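Nijs wheel and bearing kit for the Amolora path rover, six months on
Reviewed by Kuldeep Rathore, April 28, 2018

I look after one inspection rover, an Amolora, which drives the service paths at Wastimine and records the condition of the concrete. It is a small four-wheeled machine with the camera mounted low on the nose. I fitted the Nijs kit in October and it has now done 884 miles. 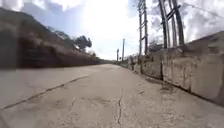

Cracked concrete is hard on small wheels. The factory wheels on the Amolora are solid rubber with a plain bushing. Mine wore oval on the inside edge, and once that started the picture shook at any speed above a walk. Motion blur near the camera is normal when you sit that low and move fast, but you should be able to read a crack in the middle distance, and we were losing those.

The kit has four wheels with a softer tread, eight sealed bearings, two axle sleeves and a bag of shims. It cost $600, and the shop that sold it, Nillum, shipped it in two days.

Fitting took me an afternoon. The old bushings press out with a bench vise and a socket. The sleeves were tight on the rear axle and I had to clean off old thread locker before they would slide. Torque on the axle nuts is 35 inch-pounds. The printed sheet leaves that out, so get the PDF. Do the shims last, with the battery in, or the ride height will come out wrong.

After the wheels are on, the drive needs to be calibrated again. The new ones are slightly larger and the rover will think it has gone a shorter distance than it has. Run it along a taped line, enter the measured length in the setup page, and repeat. Then check the camera tilt. I skipped that the first time and got a week of footage with too much sky.

Conceição Serrano goes through the recordings and marks the cracks. She says she throws out fewer passes now. The shake is gone at normal speed and still there flat out.

Upkeep is light. I brush the grit out of the hubs after each run and spin every wheel by hand. One front bearing went rough in the winter and I replaced it with a standard size from the hardware store. The tread picks up small stones, more than the old rubber did.

I would buy it again for rough concrete. If your rover stays indoors on a smooth floor, keep the factory wheels and spend the money on a second battery.

Rating: 4 out of 5. One point off for the printed sheet.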